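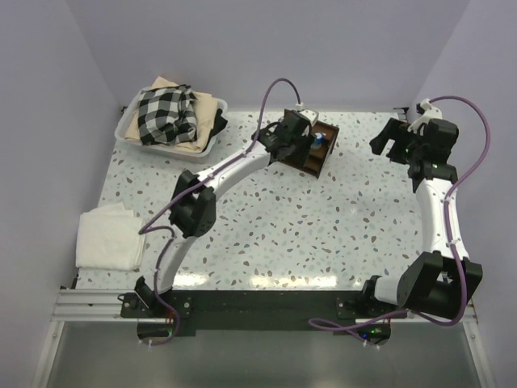

Terrazzo-look countertop vs. plain white, small kitchen

skiver_lane
Started this in October and still haven't picked. We're redoing the kitchen in the Skollcombe place and it comes down to two tops. One is plain matte white. The other is white with small flecks in brown, gray and a pale blue. The flecked one is 470 more, installed. Walls are staying a light lavender gray. Has anyone lived with flecks for more than a year?

motafan2
Four years with flecks. Crumbs disappear, coffee grounds disappear. I wipe it down at night and that's it. I'd pay the difference.

gritstone
Crumbs disappearing is the reason I got rid of mine. I could never tell if it was clean until I put my hand on it. Went plain white and wipe it when I see something.

motafan2
White shows every hair and every drip of tea. We had it at the old house in Skesley and I was at it with a cloth all day.

gritstone
Depends on the finish. Matte holds stains, satin doesn't. Skiver didn't say what brand.

skiver_lane
It's the Mota range, both of them. The salesman said the finish is the same on the two. Total for the flecked is a bit over what we had set aside, so the 470 does matter.

pantry_door
Is it real terrazzo or a printed pattern? If it's printed, ask where the seams fall. Ours has a join by the sink and the specks don't line up across it. You stop seeing it after a while, but I'd have moved the join if I'd known.

skiver_lane
Printed. One join, left of the stove. I'll ask if it can go behind the fridge.

gritstone
Then I'd save the money. I paid 800 for real stone chips on a short run and it could be sanded when it got scratched. You can't sand a print.

motafan2
You can't sand his plain one either, so that's a wash.

pantry_door
Get a big sample of each and leave them by the sink for 2 weeks. The little squares are useless. Look at them at night too – pale blue went green under our old bulbs, and with lavender walls I'd want to know.

skiver_lane
Showroom will lend me two offcuts. Picking them up after work. Will post back.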